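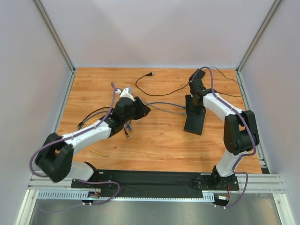

Cables and black electronic items on the wood-grain table, two arms over them.

The Mullik failed its emissions check on 15 August 2024. No stored codes and no warning light – the plug-in test simply reported two monitors as not ready. I had replaced the battery the week before, and disconnecting it clears the monitor memory.

The fix is a drive cycle. Mine went like this: cold start, idle for two minutes, then 40 to 50 mph on the Queiroz road with a steady throttle, then coast down without touching the brake. Keep the engine under 2000 rpm on the flat parts if the gearing allows it. The fuel tank should be between a quarter and three quarters full or the evaporative monitor will not run at all. 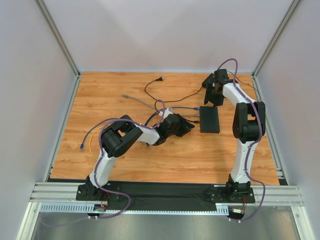

Cleva Club – Members' Blogs

The catalyst monitor set after some 41 miles. The evaporative one needed two more cold starts. I read both with the Eson reader, which shows each monitor as a separate line. The cheaper reader I had before gave only a single pass or fail.

Retest is booked for September. The rear tires are also close to the wear bars, so those get done first.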